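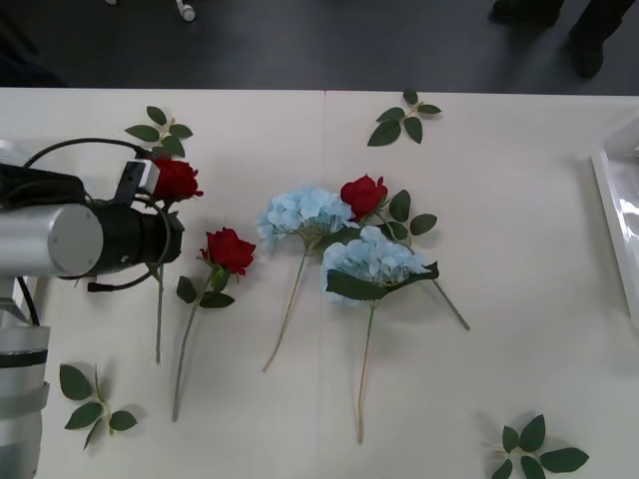
How to Test Whether a Robot Arm Can Arrange Flowers

By Victor Masanja
December 11, 2024

People ask me whether a robot can do the small jobs in a house or a shop yet. The answer depends a lot on the job, so the best thing is to pick one and test it. Flower arranging is a good pick. Stems are thin, blooms are wide, and the pieces overlap when you lay them down.

These are the steps we use at Brukbridge. They assume you have an arm with a gripper that already runs and can be guided by hand or by remote.

What you need

Artificial flowers with long stems. Roses and hydrangeas work well together, as one has a narrow head and the other a broad one.
A few loose leaf sprigs.
A vase with a heavy base. Ours is a Jisetti, but any vase that does not tip easily will do.
A plain, light-colored table.
A notebook and a timer.

Step 1. Write down what counts as done

Do this before you turn anything on. Our rule is that every flower is in the vase, bloom up, and the vase is still standing. If you leave this until later you will find yourself giving the robot credit for near misses.

Step 2. Lay out the flowers

Start with every stem apart and all the blooms facing the same way. Once the arm can manage that, let some of them cross. A rose stem under a hydrangea is much harder than a rose by itself - the gripper tends to bring both up together.

Keep the sprigs loose on the table. They are part of the test. An arm that grabs a sprig along with a stem has not picked up cleanly, and you should mark it that way.

Step 3. Set the grip

Close the gripper on the stem, a little below the bloom. Start with low force and raise it until the stem stops turning. Wire stems will take a firm grip. Plastic ones bend and stay bent.

Step 4. Run the trials

Do 25 pickups with separate stems, then 25 with crossed ones. Put the flowers back in new positions each time. Do not help. If a flower falls on the floor, the trial is over.

In October our arm got 18 of the first 25 into the vase. With crossed stems it managed 5. A full run took about 70 minutes, and most of that was resetting the table.

Step 5. Sort the failures

Use three headings: missed the stem, picked up extra, missed the vase. Most of ours were in the second group. Shirima, the florist in Vilwood, looked over the notes and said she would rather have a machine that strips leaves.

So can it do the chore? With stems laid out one by one, some of the time. From a mixed pile, no. Real flowers bruise and shed, and we have not tried them yet. If you do, put down a sheet first and check the gripper pads for sap between runs.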